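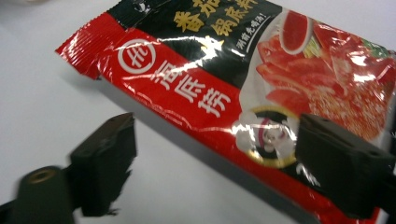 The Terkura electric pot in the upstairs kitchen at Pisharody keeps switching itself off partway through a meal. It comes to a boil normally, holds for a while, then the light goes out and the soup drops below a simmer. This has happened at three dinners. At all of them the broth was the Haidilao tomato base, the one in the red and black packet with a round tomato slice on the picture, so that is what I used for testing after the plain water runs. I've kept the log in one place so whoever has the pot next doesn't start from zero.

Status: closed, fixed
Item: Terkura electric pot, single compartment, glass lid, removable cord
Bought from: Grarden, in June
Where used: upstairs kitchen, on the long table

Problem as first reported

Pot shuts off during cooking. No smell, no tripped breaker, nothing on the display after it goes out. Turning the dial to zero and back does nothing. If left alone for a while it will start again as if nothing had happened. Last time it went off 22 minutes after the boil, with half the mushrooms still raw, and we finished on the stove.

Test 1. Different outlet

Moved the pot from the table outlet to the one beside the refrigerator. No extension cord. Plain water, filled to the lower line, dial on high. Ran for the length of a normal meal and did not shut off. I took this to mean the table outlet was bad.

Test 2. Back to the table outlet

Same water, same setting. Also did not shut off. So the outlet is fine and I was wrong after Test 1. Checked the breaker panel anyway and everything was where it should be.

Test 3. Tomato base, high

Made up the broth the way we do for dinner: one packet, hot water from the kettle, lid on until it boils. Added napa cabbage and tofu, no meat. The pot went off well before the cabbage was done. I unplugged it and waited for it to cool before emptying it. There was a dark ring stuck to the bottom, a little smaller than the heating plate underneath.

Test 4. Tomato base, stirred

Scrubbed off the ring first (baking soda, left overnight, then a nylon pad). Same broth again, but stirred along the bottom every few minutes and turned down to medium once it boiled. It lasted a good deal longer and then went off anyway. Smaller ring this time. Stirring helps but does not fix it.

Test 5. Water level

Measured what we had been putting in. It was 700 ml, from the small kettle, which is below the minimum line on the inside of this pot. Nobody had looked at the line because it is molded in the same gray as the wall and disappears once there is soup against it. Filled to the line plus 495 ml extra and ran it on medium. No shutoff. Broth was thin, but it was a test.

Test 6. Cleaning underneath

Turned the pot over, unplugged and cold. The sensor is the small round button in the middle of the base unit, on a spring. It should push down and come back. Ours pushed down and stayed down. Dried soup around the edge, probably from a boilover in the fall. Cleaned it with a damp cloth and a wooden toothpick until it moved freely. Let it dry overnight.

Test 7. Full meal

Tomato base, filled to just over the minimum line, high until boiling and then medium. Cabbage, tofu, fish balls, sliced beef, noodles at the end. Ran the whole evening with one top-up from the kettle. No shutoff, no ring on the bottom.

Cause

Most likely two things together — a sticking sensor and too little liquid. I did not go back and test the clean sensor with a low fill, and I don't plan to.

What to do from now on

Fill past the minimum line before turning it on. I put a strip of tape on the outside at the same height.
Turn down to medium after the boil.
Top up with hot water, not cold.
Wipe the sensor button after any boilover, once the pot is unplugged and cool.
Do not put the base unit in the sink. The pot itself can go in.

If it starts again, write to Grarden before taking anything apart. The receipt is in the kitchen drawer with the manual. They replied to my first message with a link to the cleaning page, and the sensor is mentioned there, near the bottom.

Posted by the Waria house kitchen log, December 2024
4 comments · 2 shares

© Waria house pages | Contact | Back to top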